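Plüschtier riecht nach Keller — wie kriege ich das raus, ohne dass das Fell verfilzt?

Gefragt von Llinos Lewis
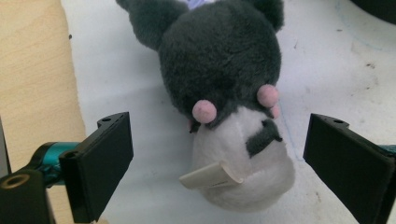
Hallo zusammen, ich hab beim Ausräumen bei meiner Tante eine ganze Kiste Kuscheltiere übernommen und die sollen jetzt an meine Nichte weitergehen. Kaputt ist keins, aber die Kiste stand ewig im Keller und der Muff sitzt richtig tief drin. Eins hab ich schon bei 30 Grad in die Maschine gesteckt, danach war das Fell an den Ohren ganz strähnig und der Geruch war trotzdem noch da (nur jetzt mit Lavendel obendrauf, igitt). Bei den anderen trau ich mich jetzt nicht mehr. Trockner hab ich keinen, Balkon schon, aber Nordseite. Hat jemand einen Tipp? Gerne auch Omas Hausmittel!

3 Antworten

Yvonne Mottram
Hilfreichste Antwort

Huhu Llinos, das Problem hatte ich letzten Juni mit den Sachen meiner Großen! Bei mir hat Natron super geklappt, ganz normales aus der Backabteilung. Tier in einen großen Gefrierbeutel oder Kissenbezug, ordentlich Natron dazu, zumachen, kräftig schütteln und dann über Nacht liegen lassen. Am nächsten Tag draußen ausklopfen und mit der Polsterdüse auf kleinster Stufe absaugen. Ich musste das bei einem Hasen dreimal machen, aber dann war Ruhe.

Falls du doch waschen willst: Kissenbezug zuknoten, Feinwaschmittel, kein Weichspüler (der verklebt das Fell, das waren bestimmt deine strähnigen Ohren) und höchstens 700 Umdrehungen. Danach in ein Handtuch rollen, ausdrücken und liegend trocknen, alle paar Stunden umdrehen. Das Fell bürste ich zwischendurch mit einer weichen Babybürste auf, solange es noch feucht ist. Wenn innen was feucht bleibt, fängt der Muff nämlich wieder von vorne an — also lieber einen Tag länger liegen lassen. Heizungsraum ist besser als Nordbalkon, finde ich.

Định Trương

Gefrierfach. Hab ich gegen Milben gemacht, gegen Geruch hat es bei mir nicht so viel gebracht, aber schaden tut's nicht.

Anselmo Conceição

Natron kann ich auch empfehlen. Bei Sachen mit angeklebten Teilen wäre ich mit der Maschine vorsichtig, mir hat sich da mal eine Nase verabschiedet. Da lieber nur die Oberfläche mit Schaum und einem Schwamm abreiben, 15 Minuten reichen dicke.

Kommentar von Llinos Lewis: Danke euch! Das erste Tier sitzt schon im Kissenbezug, ich berichte.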